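Serving scoop

A serving scoop is a short, deep spoon for shifting dry bits of food from one dish to another, and I'll admit I own far too many of them. Mine live beside the small bowls, all on a white tablecloth that I never iron (creases don't bother me!).

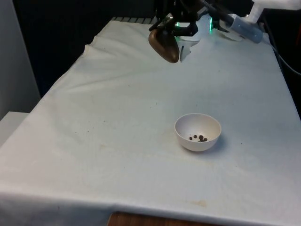 What size bowl suits a scoop?
One a bit wider than the scoop's head, so you can tip it without hitting the rim.

Rounded scoops are my favourite, whatever the colour. My friend Lejla Yordanov swears by a Costa one with a flat lip, and we've argued over it since November.
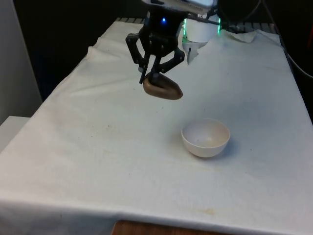
She reckons flat lips get into corners, which is fair enough in a square tin, but a curved bowl wants a curved edge.

Cloths matter too. I keep 2 white ones and swap them when they get grubby 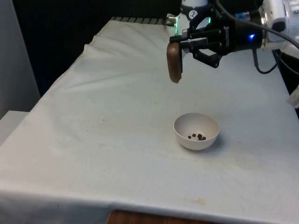
or when visitors are due, and a good long soak shifts most marks.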